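Stustora Table Set – Set-Up Guide
Item 3686

Part 2: Glass, bowl and tray

By now the box is empty, the paper wrap is out of the way and you have room to work. Great! This part covers the bit most people look forward to, which is getting a glass of water, a filled bowl and the serving tray onto the table so they look good together and nobody's sleeve catches on anything. The first time through takes 10 minutes. After that you'll do it while the kettle boils.

Before you start you need one wine glass per guest, the small round bowl, the tray, a lint-free cloth, a jug that holds 1000 ml, and either ice cubes or clear glass beads for the bowl. The set was put together by Yi-chun Fung with a plain tabletop in mind, so you can skip the tablecloth and placemats if you like the look of the bare surface.
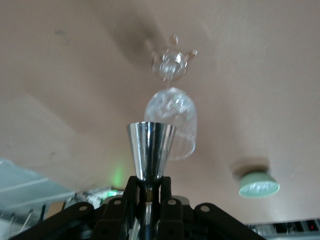

2.1 Checking and polishing the glass

1. Wash your hands and dry them well. Any hand cream left on your fingers will show up on the bowl of the glass.

2. Turn the glass so that the foot is up and the bowl is down, and look at it with something pale behind it. A light ceiling is perfect. Chips and hairline cracks stand out much better this way than they do against a dark counter.

3. Run your eye along the stem from foot to bowl. Reflections in clear glass can look a lot like scratches. Turn the glass a little: a reflection slides, a scratch turns with the glass.

4. Breathe lightly into the bowl and polish with the cloth. Support the bowl with one hand while you do it.

5. Polish the foot last, then set the glass upright on the table.

Caution: Never hold the foot in one hand and twist the bowl with the other. This is how most stems snap. Throw away any glass with a chip in the rim, even a tiny one.

Note: If you keep shiny metal barware next to your glasses, wipe it down at the same time. Polished chrome and clear glass look wonderful side by side, and a thumbprint on one spoils the other. Don't let bare metal edges rest against the glass in storage.

2.2 Filling the glass

1. Put the glass near the middle of the table, where you want it to stay. Fill it there. Carrying a filled glass by the stem is asking for a wet floor.

2. Pour slowly from the jug, aiming for the side of the bowl. Stop at 100 ml for a tasting glass. For ordinary drinking water, go a bit higher, but keep it below the widest part of the bowl.

3. Dab up drips before they reach the foot. A thin foot on a wet table will stick, and then come free all at once.

Note: Cold water gives you a lovely mist on the outside of the glass on a July afternoon. If you want it crystal clear for the whole meal, let the jug stand at room temperature first.

2.3 Filling the bowl

1. Set the bowl to the left of the glass, level with it, and leave a hand's width or more between the two.

2. Choose your filling. Ice cubes are for using. Glass beads are for show, and they catch the light beautifully, so do try them at least once!

3. Heap the pieces gently in the middle and let them roll out to the sides. A slight mound is what you want. If pieces drop off when you nudge the table, take a spoonful out.

Caution: Glass beads and ice look very much alike across a table. Never mix them in one bowl, never put beads in a drink, and keep beads out of reach of small children.

2.4 Placing the tray

1. Wipe the tray with a damp cloth and dry it. Pale trays show smudges once light hits them, so check from a low angle.

2. Lay it toward the near right corner of the table. If your tray has a printed design, turn it so the lettering reads the right way up from your guest's chair.

3. Leave the tray clear until you serve. The raised rim will hold small things nicely – napkins, a spoon, a few crackers – but it isn't deep enough for a spill. 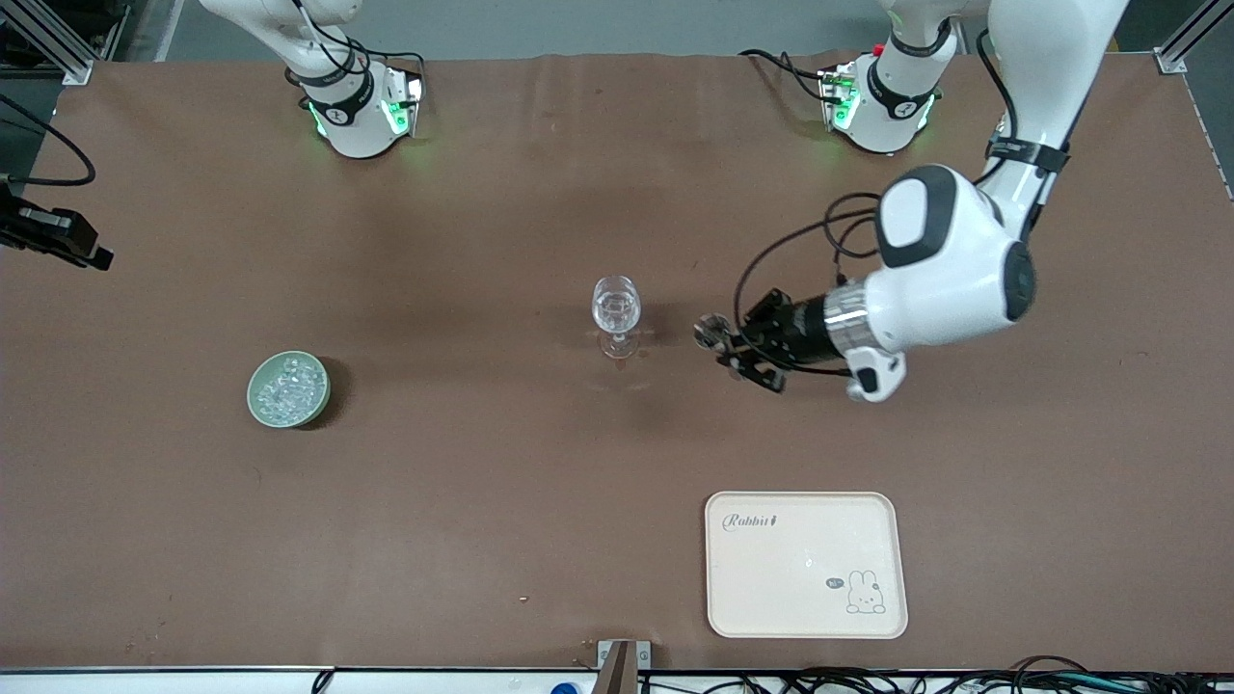

Fig. 2. Water glass near the center, pale green bowl on the left, Rabbit tray at lower right.

2.5 Last look

Step back and check the spacing. You should be able to reach the glass without passing your arm over the bowl. If the three pieces feel crowded, move the tray first; it's the easiest to shift and the least likely to tip.

Left-handed guest? Swap the bowl and the tray. Ikechukwu Nwachukwu, who tested the layout both ways, prefers the swapped version even though he's right-handed, so have a play with it.

Washing up and storage are covered in Part 3.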